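Part 2: Standing the Grendau coat rack up in your room

If you've come straight from Part 1, you should have the pole screwed together and the base sitting next to it on the floor. If you haven't, go back and do that first, I'll wait. I've put up four of these now (two at my own place, one for Latrice Ridgeway upstairs, and one in the big white room at Brernitz where we all dump our coats), and this is the way I do it these days.

What you need for this part

The assembled pole
The base
The bag with the hooks in it
The short hex key
A soft cloth or an old towel
A second pair of hands, if you can get them

Picking the spot

1. Walk around the room with your coat on and see where you naturally want to take it off. I'm serious! Mine went in the corner behind the sofa the first time and I ended up throwing my jacket on the sofa every single day.

2. Go for a spot along a wall, with bare wall behind it. At Brernitz we put ours against the large white wall, and I love it there. The wall is smooth and plain, and that reddish-brown color really stands out. Keep it off to one side and you still have most of the wall free for a shelf or a picture later on.

3. Look up before you commit. Check for pipes, moldings, sensors, sprinklers, anything you might bang into while you're swinging a tall pole upright. The Brernitz ceiling has white pipes running across it and stepped moldings along the top, so I took a good long look before lifting anything.
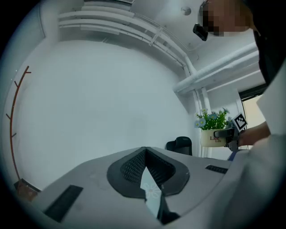 Putting it up

4. Lay the towel on the floor and set the base on it, right side up. The towel saves your floor if the base slides while you're fiddling with it.

5. Lift the pole straight up and lower it into the hole in the base. Get your helper to hold it about halfway up while you crouch down. Sebastián Ulloa held mine and spent the whole time telling me it was leaning, and fine, it was.

6. Tighten the set screw with the hex key until it stops turning easily, then give it a small extra nudge. Don't lean on it. The thread is softer than it looks, and I stripped one on my second rack.

Caution: Keep your fingers out from under the base while someone else is holding the pole. If you have to move the rack, lift it by the lower part of the pole and never by a hook.

7. Slide the towel out. One person tips the rack very slightly, the other pulls.

Adding the hooks

8. Start with the lowest hooks and work your way up, turning each one by hand until it's snug. They're short and they branch outward, so leave enough room from the wall for a coat collar to slip over them. I pull the whole thing forward a little, hang my fattest winter coat on the back and then push it in until the coat just brushes the paint.

9. Spread your coats around the pole. Three heavy ones on the same side will make it lean, and a wet wool coat counts as heavy in my book.

Note: If the rack wobbles after you've loaded it, take everything off and tighten the set screw again before you blame the floor. If it still wobbles, fold a bit of felt and tuck it under the low side of the base. I've tried cardboard too, but it goes flat after a few weeks and then you're back where you started.

Part 3 covers the umbrella ring, so hang on to the hex key.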